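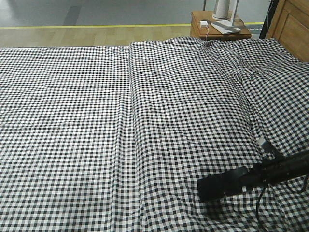
第四章 采集铺床与整理床面的示范数据

4.1 开始之前

这一章讲的是怎样用Grarnport遥操作台录制床面整理类的示范。如果您已经做过第三章的桌面任务，大部分操作会觉得很眼熟，不过布料和杯子、盒子毕竟不一样，它每次落下来的样子都不同，所以请您还是耐着性子从头读一遍，第一次录制时会省下不少返工的时间。

请先确认以下几项已经就绪：

·机械臂已按第二章完成回零，夹爪开合顺畅，没有异响。
·固定相机已经通电，Somisance录制软件左上角的状态灯为绿色。
·床单已铺在床上，四周没有拖到地面的部分。
·磁盘剩余空间足够录完当天的批次，软件会在底栏给出估算。

注意：床单的花纹对模型影响不小。细格子布上，褶皱会让格线弯曲、倾斜，模型比较容易从中读出布面的起伏；纯色床单则要多依靠阴影。两类都值得采，但请分开建批次，不要混在同一个文件夹里。

4.2 布置床面

1. 把床单大致铺平，再按任务卡上的起始状态弄乱。任务卡分“轻度”“中度”“隆起”三种，其中“隆起”是指布面下压着枕头或叠好的被褥，抚平时不能把它当成褶子一路推走。

2. 弄乱的时候请随意一些。我们知道，做到第十几次以后，手会不自觉地重复同一个动作，抓同一个角、往同一个方向一拧，结果录出来的起始状态都像一个模子里刻的。换一只手，或者换一边站，往往就好多了。

3. 床头柜上的灯具、充电器之类的小物件可以保留，家里本来就是这个样子，模型早晚要见到。只是垂下来的电线要留在机械臂够不到的地方。

4. 在软件里点“新建片段”，选好床单类别和起始状态，再点“拍摄起始画面”。检查画面里能否看清床头、床面和夹爪，三者缺一，请先调整相机再继续。

小心：夹爪后方的线缆会随手臂一起移动，有时会搭在床单上。开始前请沿着线缆看一遍，确保它没有被布料裹住，也没有压在枕头下面。录制中途线缆若缠住布料，请立刻松开踏板，不要硬拉。

4.3 录制一条示范

5. 双手握住操作手柄，踩下踏板，等听到一声短促的提示音后再动。提示音之前的动作不会被记录，踩得太急的话，片段开头会缺一截。

6. 先让夹爪悬停在布面上方，停顿2秒。这个停顿看起来多余，但后期切分片段时全靠它来对齐，请务必养成习惯。

7. 缓慢下降，让夹指贴近布面，夹住或压住褶皱的一侧，朝床沿方向带过去。力度宁小勿大，布料能跟着走就够了。

8. 遇到枕头造成的隆起，请从隆起的边缘向外抚，一道褶一道褶地来。从顶上横扫过去，多半会把枕头一并推歪，这条示范也就不好用了。

9. 做错了不必慌，也不必马上作废。夹空了、滑脱了，再回去补一次，这样的纠正动作对学习系统很有价值，我们很欢迎！只有碰撞床头板、床头柜，或者触发急停的片段，才需要标为“作废”。

10. 布面达到任务卡要求后，抬起夹爪，回到悬停位置，松开踏板。软件会自动保存，并弹出评分窗口。

提示：单条示范一般在一些操作员手里两三分钟就能完成，新手慢一点完全没有关系。片段超过5分钟时软件会提醒您，可以选择继续，也可以就此收尾，把结果标为“部分完成”。

4.4 标注与检查

11. 在评分窗口里选择“完成”“部分完成”或“作废”，并写一句简短的说明，比如“右侧靠近枕头处仍有斜褶”。请写您看到的情形，不用替模型猜原因。

12. 点“回放”，快进看一遍。重点看夹爪有没有长时间离开画面，手柄轨迹与画面是否同步。若画面明显滞后，请到设置页重新校时，再补录这一条。

13. 确认无误后点“提交”。片段会上传到Andreadis数据仓库，本机保留一份副本，由管理员定期清理。

每录满30条，请停下来让机械臂和您自己都歇一歇，顺便把床单取下抖开，重新铺一次。长时间不换，布面会留下固定的折痕，后面的片段就会越来越相像。

4.5 常见情况

夹指总是夹不起布料
先看下降高度是否足够，再看夹指表面是否沾了线头或灰尘。用干布擦拭即可，请勿使用酒精，以免损伤防滑层。

格子布在画面中闪烁或出现波纹
多见于格纹较细、相机较远的情况。把相机稍微移近，或者略微转动角度，通常就会消失。改动位置之后要重新做一次相机标定，步骤见2.6节。

软件提示“起始状态重复”
Tritari比对模块认为这次的床面与前几条太接近。请回到第2步，把床单重新弄乱后再拍一张起始画面。若确信是误报，可以点“仍然使用”，系统会保留这条记录，供复核时查看。

当天工作结束后，请把夹爪停到收纳位，关闭手柄电源，线缆松松地绕好挂回挂钩。床单不用拆，第二天照4.2节重新布置就可以了。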